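Bringing kids to the Ulto open day - will they get anything out of it?
Posted by Lesia Mykhailiuk in Days Out and Visits

Hello all! My two are 7 and eleven and we've been invited to the robot open day at Ulto in June. The flyer says there will be simulated table-clearing on a big screen, and then a talk. Has anyone been? I'm worried the little one will be bored stiff, and it's quite a drive for us from Ploneson.

Mariann Bakos
We went last year and had a lovely time, so do go if you can! The simulation part was my favorite, with a robot arm over a round green table and a bottle, a glass and a bowl to deal with. My grandson asked the presenter so many questions that we missed the start of the talk (no great loss, he'd have wriggled all through it).

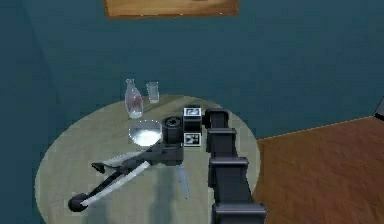 Get there before ten if you can manage it, as the seats near the screen go quickly and it's hard for small people to see from the back. They let in 300 visitors the year we went, and the line for sandwiches was something else - I'd pack a lunch. The staff were very patient with the children and happy to go over things twice.

Obaidul Bhuiyan
Parking is behind the Schwaiger building, not out front. Talk is dry. Skip it with a 7 year old.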